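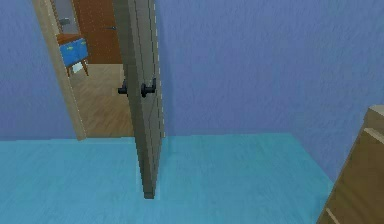

A grey door standing partly open in a blue wall.

Help and advice > Money and benefits > Consultations

Addo Fund: questions about the household rules

Posted Wed 6 December by Florante Layug

We use cookies to remember your settings and to see which pages are read. Accept all | Manage choices

The council at Trevlow wants to change how it decides who counts as part of a household when someone applies to the Addo Fund. The consultation is open now. These are the questions we have been asked most at the advice desk.

What is the Addo Fund?

It is a local hardship fund for people living in Trevlow and Musstead. It pays a single grant of up to £400 towards heating, food, bedding or travel to hospital appointments. You do not have to pay it back. You can apply whether or not you are working.

What does the household have to do with it?

The fund looks at the income of everyone in your household and compares it with a limit. The limit goes up with the number of people. If you are counted as a household of one, your own income is the only income used. If you are counted together with other people, their income is added to yours and the higher limit applies. Depending on what the others earn, this can help you or count against you.

Who is counted at the moment?

You, your partner if you live together, and any children under 18 who live with you for most of the week. Adult sons and daughters, parents, lodgers and friends are left out, even if they share the bills.

What would change?

Under the draft rules, any adult relative at the same address would be counted if they pay towards food or fuel, or if you pay towards theirs. The council would ask for a signed statement from each adult. Lodgers with a written agreement would still be left out.

I am staying with my sister and have no income. Would I be counted with her?

Under the current rules, no. Under the draft rules, probably yes, if she buys your food. Her wages would then be added in. The draft does not say what happens when the arrangement is short term, and we have asked for this to be made clear.

I send money to family abroad. Are they part of my household?

No, and the draft does not change this. The money you send is still treated as your income. You can mention it in the "other costs" box, where up to £100 a month may be taken into account if you can show bank records.

Does immigration status matter?

The fund does not ask for the immigration status of other people in your home. It may ask about yours. If your visa has a "no recourse to public funds" condition, speak to an immigration adviser before you apply. We can refer you, but our own desk can't give immigration advice.

Will a long-term health condition be considered?

At present the officer can raise the income limit if someone in the home has higher costs from an illness or disability. The draft keeps this but asks for a letter from a GP or nurse. Some surgeries charge for letters, so tell us if this is a problem.

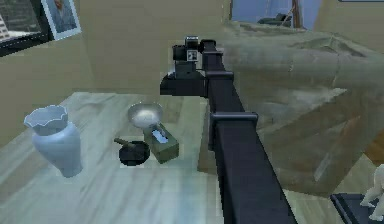

Gadisa Gebremichael wrote to us that the signed statements would be the hardest part. "My uncle and I share a kitchen and that is all. I don't want to ask him for his payslips so that I can get help with the gas." We have had similar comments from other readers and have included the point in our own response.

How do I reply to the consultation?

Online, on paper or by phone. Paper forms are at Musstead library and at our desk. The forms are being processed by Clonditz, a research company, and the return address on the envelope is theirs. Each question has a space for comments and you can leave any of them blank.

Do I have to give my name?

No. You will be asked for the first half of your postcode and whether you have used the fund before. Comments may be quoted in the final report, so leave out anything that would identify you or your relatives.

How long do I have?

The consultation runs for six weeks from today. If you need the form in large print or another language, ask early. Translated copies take up to seven days to arrive.

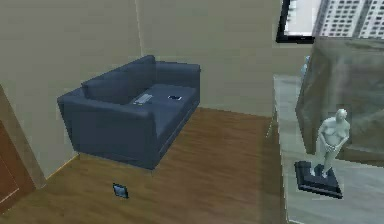

What if I have already applied?

Your application will be decided under the current rules. The same goes for anyone who applies before the new rules start. If you have been refused and think your household was counted wrongly, ask for a review in writing and say who lives with you and who pays for what.

When would the new rules start?

Councillors are due to look at the results in February. No start date has been given.

Can you help me fill in the form?

Yes. Come to the desk on a weekday morning, or leave a phone message and we will ring you back. Bring any letters you have had from the fund.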